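Lista de verificación de seguridad y condiciones de trabajo: puesto automatizado de recogida y clasificación
Centro de trabajo Arroyo
Por Charmaine Chauke, Prevención y Organización del Trabajo
Abril
Compartido 69 veces

Objeto y alcance

La presente lista recoge el resultado de la visita de inspección al puesto automatizado de recogida y clasificación del centro Arroyo, integrado por el manipulador Italon y el programa de gestión de tareas Saneo. Se revisan las condiciones técnicas del puesto y los cambios que su implantación ha supuesto para el personal de preparación, tanto en las funciones asignadas como en los ritmos y la formación recibida.

Calificaciones empleadas: Conforme (C), Conforme con observaciones (CO), No conforme (NC), No aplicable (NA).

1. Documentación previa

1.1 Evaluación de riesgos actualizada tras la puesta en marcha: C.
1.2 Manual de instrucciones disponible en castellano en el puesto: CO. El ejemplar impreso corresponde a la versión anterior del programa Saneo. Debe sustituirse.
1.3 Registro de consulta a la representación del personal: C. Consta acta firmada por ambas partes.
1.4 Procedimiento de consignación y bloqueo para limpieza y mantenimiento: NC. Existe un borrador sin aprobar. Hasta su aprobación, las tareas de limpieza interior se realizarán exclusivamente con el personal de mantenimiento presente.

2. Delimitación y accesos

2.1 Zona de alcance del manipulador señalizada: CO. La señalización del acceso norte presenta desgaste por el paso de carros.
2.2 Detección de presencia en los accesos: C. Se probaron los 2 accesos, con parada correcta en ambos.
2.3 Rearme únicamente desde el exterior de la zona: C.
2.4 Pasillo peatonal libre de material: CO. En el cambio de turno se acumulan bultos pendientes de reubicar. El personal indica que antes los retiraba quien ocupaba el puesto de clasificación manual, función que ya no tiene titular. Se solicita a la jefatura de turno que la asigne por escrito.

3. Mandos y paradas

3.1 Paradas de emergencia accesibles y operativas: C.
3.2 Selector de modo con llave: CO. La llave permanecía puesta en el momento de la visita. Debe custodiarse en el armario de mantenimiento - la práctica actual permite que cualquier persona cambie de modo.
3.3 Velocidad reducida en modo manual: C.
3.4 Aviso luminoso de arranque: C. Visible desde la mesa de supervisión.
3.5 Aviso acústico de arranque: NC. No se percibe con la cinta Tanano en funcionamiento. Se requiere ajuste del nivel o cambio de ubicación.

4. Organización del trabajo

4.1 Descripción actualizada de los puestos afectados: NC. Las fichas siguen describiendo la clasificación manual. El personal realiza ahora supervisión, resolución de incidencias y reposición, tareas que no figuran en ninguna ficha y que, por tanto, no se han valorado a efectos de categoría.
4.2 Carga física: C. La manipulación repetitiva por debajo de la rodilla se ha reducido de forma apreciable. Las personas entrevistadas coinciden en señalar menos molestias lumbares al final de la jornada.
4.3 Carga mental: CO. La vigilancia de pantalla durante periodos largos se percibe como monótona, con interrupciones bruscas cuando se acumulan avisos. Se recomienda rotación entre supervisión y reposición.
4.4 Ritmo de trabajo: CO. La cola de tareas de Saneo marca el orden de las intervenciones. Debe quedar claro que la persona responsable del turno puede detener o reordenar la cola sin necesidad de justificación previa.
4.5 Uso de los datos de actividad: CO. El programa registra el tiempo de respuesta a cada aviso. La dirección manifiesta que no se utiliza para evaluar al personal; se solicita que dicho compromiso conste por escrito.
4.6 Trabajo en solitario: NC. El turno del sábado se cubre con una sola persona. El procedimiento exige 2 personas siempre que el manipulador opere en automático.

5. Formación

5.1 Formación inicial del personal de supervisión: C.
5.2 Formación del personal de limpieza y de contratas: NC. No se ha impartido. Su acceso a la zona queda condicionado a recibirla.
5.3 Prácticas en entorno simulado antes de operar el equipo: CO. El módulo está disponible, aunque se cursa fuera del horario de trabajo. Debe computar como jornada.

6. Pinza y área de recogida

6.1 Dedos sin deformaciones ni aristas dañadas: C.
6.2 Almohadillas de agarre íntegras y bien fijadas: C.
6.3 Apertura completa sin objeto entre los dedos antes de iniciar el ciclo: C.
6.4 Suelo despejado delante de la pinza y a ambos lados: C.
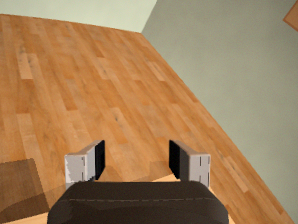
6.5 Retirada de objetos atascados: CO. Parte del personal conserva el hábito de retirar el objeto con la mano en cuanto el manipulador se detiene. Una detención del ciclo no equivale a una parada segura. Se reforzará la instrucción en la reunión de inicio de turno y se colocará el procedimiento en la mesa de supervisión.
6.6 Útiles para la retirada a distancia: C.
6.7 Iluminación suficiente para la inspección visual de la pinza: CO. Conviene revisar las zonas de sombra junto a la base.

7. Medidas requeridas

Con carácter inmediato: custodia de la llave del selector, presencia de la segunda persona en el turno del sábado y restricción de acceso a las contratas sin formación.
En el plazo de 2 semanas: aprobación del procedimiento de consignación, ajuste del aviso acústico y asignación escrita de la retirada de bultos.
Antes de la próxima revisión: actualización de las fichas de puesto, con participación de la representación del personal, y compromiso escrito sobre el uso de los datos de actividad.

Las discrepancias con las calificaciones anteriores se remitirán por escrito al área de Prevención y se adjuntarán a esta lista.

2 comentarios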